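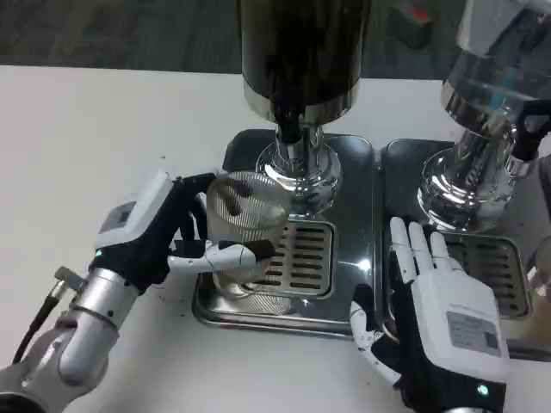 16 Jan 2018
by Slow Spoon

Washing the drip trays

Since July I look after the drinks table at the place in Haststead where I rent a desk. It is a small duty and it makes my rent a little cheaper, and I have started to like it more than I expected. We have two steel machines on a white table, side by side, and each of them stands with its own drip tray. A friend asked me how I keep everything shiny, so I promised to write it down. My English is better when I write slowly, so please be patient with the length.

First the trays. They are stainless steel with round corners, and a grate with long narrow holes lies in each one. When I began, I wiped only the top of the grate with a cloth and thought it was finished. It looked clean from where I stood. Then one evening I lifted a grate and there was a brown skin underneath, like the skin on old paint. I was quite ashamed, although the dirt was older than me in that building.

Now I take both grates out every evening and put them in the sink with hot water and washing-up liquid. They stay there for 20 minutes. In this time I do the outside of the machines. For the holes I use an old toothbrush, and I go along the holes and not across them. Across is faster, but the brush throws small brown drops on your shirt. I have lost a good shirt in this way.

The tray itself is easy. I carry it flat with both hands and tip it at one corner. The raised rim holds a surprising amount of water, and it will come out over your shoes if you hurry. The floor beyond our table is dark grey carpet, and I can tell you that carpet and a full tray are not good neighbours. I would have chosen tiles.

The outside of the machines takes more patience. The left one has a tall black top, very glossy, with a silver band below, and it shows every finger. The right one is like a mirror, and it shows every finger and also your own tired face. I tried kitchen paper first and it left white dust. Then I tried a cloth which came with my glasses, and that was very good but very small. In the end I bought cloths from Flarkix, the hardware shop near the station. They are called Lekik and there are 4 in a packet. One is for the black part and one for the chrome, and I don't mix them. The other two are at home in a drawer, for when these become grey.

With chrome I use only a damp cloth and then a dry one. Spray makes lines, and when the light comes from the window in the afternoon you see all of them. The base of the left machine becomes wider at the bottom, and I always forget the back of it. Perhaps I should begin with the back.

Then the glasses. I am not so proud of this part. We have clear glass cups with a fine pattern of ribs on the surface, and they are pretty, and I would never buy them again. Anything brown finds the ribs and stays there. A smooth glass you can wipe with your thumb. These need soaking, then a soft brush, then rinsing, and after this you hold them to the lamp and find a spot which you have missed. The dishwasher does not solve it. It only bakes the spot so that it belongs to the glass.

What helps is bicarbonate of soda, 2 spoons in a bowl of warm water, and the cup lying on its side for a while. I read also about rice and salt, where you shake it inside with a bit of water. I tried it once. It works for the bottom, but our pattern has still some brown left in it, and then you have rice in the sink.

There is a shop called Sveinbjörnsson which sells plain cups, thick and smooth, and I have looked at their page many times this winter. A new set for everybody would cost 527, with the delivery included, and I have not yet found the courage to ask for it. It is a lot of money for something that people leave on the window sill. I may ask for only a few of them and let the ribbed ones break in their own time.

The table I leave for last. It is white, so it tells the truth. I wipe from the wall side to the front and then lift each tray once more, because a ring of water likes to hide below it. If the ring stays overnight there is a faint yellow line in the morning. Lemon juice takes it off if you catch it the same week.

Then I put the grates back. For a long time I put them in wet, and this made new spots on the clean steel, so I was washing my own washing. Now they stand against the tap until I have my coat on, and I dry them with a tea towel just before I leave.

If someone knows a brush which is thin enough for the ribs of the glasses but does not scratch, please write it in the comments. I have tried one for bottles and one for teeth.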